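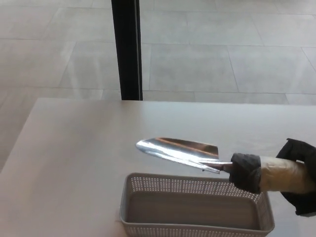 Tool library sorts itself out, one trowel at a time

The Steinbach tool library reopens on Thursday after a week of sorting, and members are asked to bring back anything they borrowed in spring and have since come to think of as their own.

The stock list runs to 977 items, of which 166 are for the garden. By September most of those had drifted into the wrong crates. Dibbers were living with the paintbrushes, and a good pair of loppers had been filed under "kitchen", which may say something about somebody's cooking.

Small hand tools now go into light grey plastic baskets with perforated sides. The holes let the crumbs of soil fall out, chiefly on to the shelf below, where the picnic sets are kept. The old cardboard boxes have gone for recycling, apart from one that came apart on the stairs.

Trowels caused the longest discussion. The shiny steel kind with the broad, scooped blade is the most borrowed thing in the building, ahead of the carpet cleaner and well ahead of the fondue set. One school of thought wanted them hung on hooks. The other pointed out that the hooks had been on loan since last year.

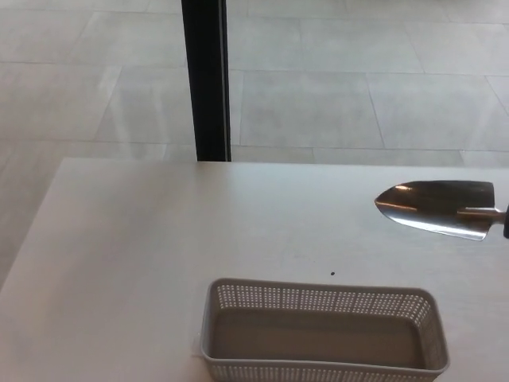 Teson Neighbourhood Association | Lending and Repairs Team

Sorting has been done on the white table in the ground floor room, which has a pale tiled floor and is therefore easy to sweep, a fact mentioned several times on the rota without visible effect on the sweeping.

Borrowing terms stay as they were. Hand tools go out for 5 days, free to members, and can be renewed once by phone or at the desk. Please knock the mud off before returning them. A trowel handed back with a bulb still attached will be treated as a donation of the bulb.

The team is also short of hedge shears, a working hose reel and lids for the Elitz storage tubs, of which it has plenty of bottoms. Offers can be left at the Tonell Street entrance during opening hours, 10am to 4pm.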